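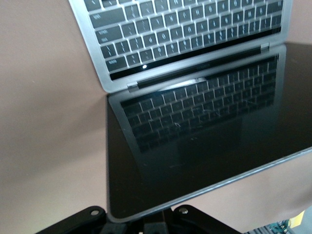
Teach the Lid Before You Teach the Cup

Opinion. Eusebio Huanca, May 29, 2020

Most groups that teach manipulation by demonstration start with a cup or a block. The cup is light, it tolerates a bad grasp, and a new operator can usually move it on the first try. I think it is a poor first task, and I would replace it with closing a laptop.

A laptop lid moves on one axis. Once the gripper is in contact with it, the correct path is an arc whose center is the hinge, and every deviation from that arc becomes force. A cup hides this sort of error. If the operator drifts sideways while carrying a cup, the cup drifts sideways too and the recording looks fine. If the operator drifts sideways on a lid, the whole computer slides across the table, or the jaw slips along the rim. Both are easy to see in the replay, and both can be scored without an argument.

The second reason is the screen. A display that is switched off is a black mirror. From the wrist, an open laptop shows its keys twice, once on the deck and again, darker, in the glass on the other side of the hinge. A policy trained on wrist images has to learn which of the two keyboards is there to be touched. The reflection shifts as the lid turns, and it shifts differently from the real keys. I have heard people propose matte film over the screen to make the problem go away. I would leave the glass alone, smudges and dust included. Screens in offices have no film on them.

Now to the part where I expect disagreement, which is how the demonstrations should be given.

There are two common ways. In the first, the operator takes hold of the arm and moves it through the task. In the second, the operator sits at a leader arm or a hand controller and drives the robot from there. At Makton we used the first method for our early lid recordings and the second for everything after February. We collected 400 episodes in total, 60 of them by hand.

Guiding by hand gives the better arc. The operator feels the hinge through the arm and follows it without thinking. Toshio Kikuchi, who recorded most of our hand-guided set, produced paths that were close to circular from the first session. The trouble is that he was looking at the laptop with his own eyes, from above and to one side, and he reacted to things the wrist camera never recorded. When the lid hid its own edge, he kept going, and the recording contains a confident motion with no visible cause. A model trained on that has nothing to tie the motion to.

Remote control has the opposite fault. Our controller has no force feedback, so the operator pushes, sees that nothing has moved, pushes harder, and then overshoots. The arcs are lumpy. But if the operator is made to work from the wrist view alone, every correction in the data answers something that is in the data. I consider that worth more than a clean path. A lumpy path can be smoothed afterward. Missing evidence can't be put back.

Kikuchi does not agree. He argues that a hinge can be damaged by a bad demonstration, that force matters more than sight in this task, and that I am choosing my method to suit the camera. The last point is fair. If we had a force sensor at the wrist, I would want more hand guidance than I do now, with the sensor mounted so that it reads the contact with the lid and ignores the operator's grip. We don't have one on this arm.

What I would not accept is mixing the two methods in one set without labels. We were sent a set like that from the Sugiyama project, 578 episodes of doors, drawers and lids, and there was no field in the log for how each had been recorded. We spent more time sorting it than it would have taken to record our own. One text field would have been enough.

Some practical settings, for anyone who wants to try the lid. Start the arm from at least 4 positions and vary the angle of the laptop on the table, so that the keyboard rows do not always run the same way across the view. Keep failed attempts in a separate folder and do not delete them. Turn off any setting that wakes the computer when the lid moves, or half of the episodes will have a lit screen and half will not. If you want lit screens, record them on purpose and say so in the log.

Hold the operator to one attempt per episode. A second try after a slip teaches recovery, and recovery should be its own set, recorded with the same care and kept under its own name.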